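Chapter 8
The Bed as a Unit of Work

By the end of this chapter you should be able to strip, air and remake an occupied household's bed, describe a flat textile so that someone else could pick it out of a closet, and explain why the fitted sheet is taught last.

Students arrive at this chapter with confidence. They have slept in beds all their lives and regard this as training. It is a little like claiming to know plumbing on the grounds that one has been thirsty. The housekeeping course at Brostcombe asks every new class to make a bed on the first Thursday, with no instruction at all, and then to swap rooms and unmake each other's work. The second half of the exercise is quieter than the first.

A bed is the largest flat surface in most homes, and people treat it accordingly. Coats land on it. So do suitcases, laundry, cables, the contents of a handbag and whatever had to be moved off the chair. Before you touch the bedding, clear the top and put what you find in one place. Do not sort it yet. Sorting is Chapter 11, and students who start it early tend not to come back.

8.1 Reading the top layer

The Kernavska household survey, which we will lean on throughout Part Two, collected notes on the bedding of 2,881 homes. Its least glamorous finding is also the most useful: people name a blanket by its pattern long before they mention its size, weight or fiber. "The striped one" is a complete description in a home with one striped blanket. In a home with three, it starts an argument.

Stripes deserve attention for another reason. A plain cover forgives you. It can lie several inches off true and look perfectly respectable, while a bold stripe reports every error to anyone standing in the doorway. Pick one strong band and follow it from one end of the bed to the other before you smooth anything. If it wanders, lift the whole cover and lay it again. Tugging at one corner only sends the trouble to the opposite one, where it will wait for you.

Light matters too. Draw the curtain back while you work. A bed made in the dark is a matter of opinion, and the Morrison method (section 8.3) assumes that you can see the far edge.

As you look at Figures 8.1 and 8.2, write down how you would describe the cover over the telephone to a person who has never been in the room. Use no more than 8 words. Save your answer for the exercise at the end of section 8.2.
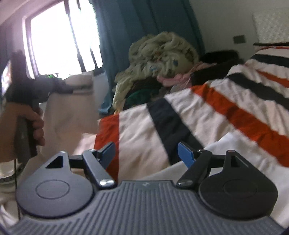
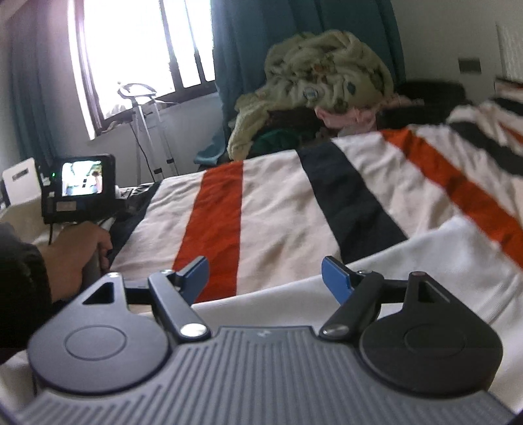 Figures 8.1 and 8.2. A bed with a striped cover.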